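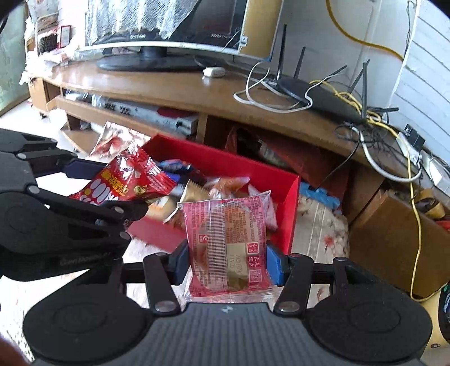 **What should go into a snack box first, the big bags or the small packets?**

The big bags, laid flat or leaned along a wall, and then the small packets go in standing up wherever there's a gap. I got this wrong for most of June, so a good part of this report is about how I stopped getting it wrong.

## What the project was

For the practical half of my packaging course I had to pick an ordinary object, pack it over and over, and write down what I learned. Other people in my group chose glassware and books (very sensible!). I chose a gift box of snacks, partly because I had a red cardboard box already and partly because I figured I could eat the materials at the end. My adviser, Amedeo Fiore, signed off on it with one condition: everything had to go in by hand, with no filler paper to cheat with.

I called it Tiltero, after the tilt that every packet ends up with when the box isn't full enough. The name was a joke in my notebook and then it ended up on the cover sheet, so now it's official.

## The snacks

I wanted a real mix, the kind of thing you'd grab for a friend, so I ended up with puffy bags, flat packets and little single-serve wrappers. Most of them had Chinese labels, and I can't read Chinese, so I sorted by feel and size instead of by flavor. That turned out fine for packing. It was less fine for the tasting round, where I bit into something I was sure would be sweet and it really wasn't.

I bought everything at Godinho, the little grocery near campus, on a Monday evening when the snack aisle was quiet and I could stand there squeezing bags without anyone staring at me.

## Round one

My first try was to start with the small stuff, like pouring gravel into a jar. It looked great until the big bags came along. They sat on top like pillows and the lid wouldn't close, and when I pushed, I could hear something crunch underneath. I wrote "do not push" in my notes and underlined it.

Fiore's comment on that round was one line: "What would the person opening it see?" I had been thinking only about whether it fit. So for round two I turned every packet around so the front faced up — and that alone made the box look like a present.
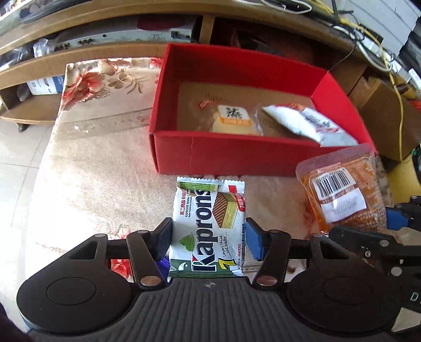 Wafers were my biggest worry from then on. They're thin, they snap, and once the crumbs are loose inside the wrapper you can't fix it. I tried them flat on the bottom, flat on the top and on their edges. Standing on edge against a wall won easily, as long as the packet next to them was something soft. A puffy bag makes a very good neighbor for a wafer.

Shiny wrappers were the other headache. They slide against each other, so two of them side by side will slowly work their way loose when you carry the box. I started putting a duller wrapper between them and the sliding mostly stopped.

## Carrying test

I walked each finished box from my place to the Dedetti building and back, up and down the stairs, with the lid taped. Then I opened it and compared it with my sketch. The last version came through with only 2 packets out of place, and none of the wafers had broken, which made me happier than any grade I got this semester.

## What I'd change

I'd leave the tablecloth off next time. Mine has flowers all over it, and it's pretty, but the cloth bunched up under the box whenever I turned it. I'd also weigh the boxes, which I only thought of after I'd eaten a lot of the evidence.

And I'd love to try a deeper box with two layers. Fiore thinks the bottom layer will get crushed. I think it'll be fine if the flat packets make a sort of floor in the middle, and I've already sketched it in the back of my notebook.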